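Home News Sports Events Obituaries Contact

Lost keys pile up at Flunddale transit desk, free tag day set for Thursday

Last updated 4:15 p.m.

FLUNDDALE — Missing your keys? They may be in a drawer at the Nisura Street bus station, along with everybody else's.

The lost and found desk there logged 3,011 items over the past year, and keys were the biggest group by a long way. House keys, bike lock keys, mailbox keys, a few car fobs. Most never get picked up. The desk holds them for 100 days and then they go to a metal recycler.

"People come in for a phone the same afternoon," said Rocío Aravena, who runs the desk. "Keys, they just call a locksmith. Then I have a drawer I can't close."

So on Thursday the station will give out 500 free numbered key tags, first come first served, from 7 a.m. until they run out. Limit is four per household. Riders fill out a card with a phone number or email, the number on the tag gets matched to the card, and if the keys turn up at the desk somebody calls. No address on the tag itself — Aravena was firm on that one.
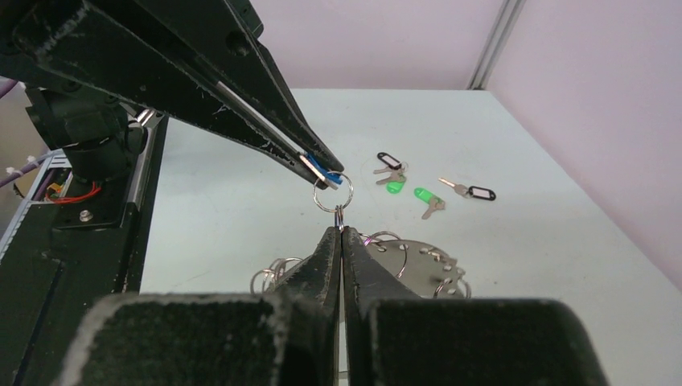
Aravena says the tag matters less than how it hangs. A tag tied on with string or a bread twist will be gone in a week, she said, and she has a envelope of loose ones to prove it. What she wants to see is metal through metal, a round split ring with a smaller link threaded through the bottom of it, so there is a proper place to add things on. Split rings are a pain to open with fingernails. The desk will have a tool for that and staff will put the tag on for anyone who asks, bring the keys with you.

Old rings that have been bent or pulled open should be replaced, she added. Vallitis Hardware, across from the station, is donating a box of new ones in two sizes and will cut spare keys at half price all day for riders who show a bus pass.

Hayat Bakery is bringing coffee to the waiting room from opening until 10.

Anyone who thinks their keys are allready in the drawer can come by the same day. Be ready to describe them before the drawer comes out — how many keys, what color, anything hanging off the ring. "It's silver" is not going to do it, Aravena said. A key that fits the lock on your bike outside will.

Keys turned in since March are still being held past the usual cutoff, becuase of the tag day. After Thursday the normal rule is back.

The desk is on the lower level next to the ticket windows. Regular hours 8 a.m. to 6 p.m. weekdays, closed over lunch. Tags can't be reserved by phone. Lost tag cards can be redone at the desk with the tag number, and riders who change phone numbers should stop in and update the card, same window.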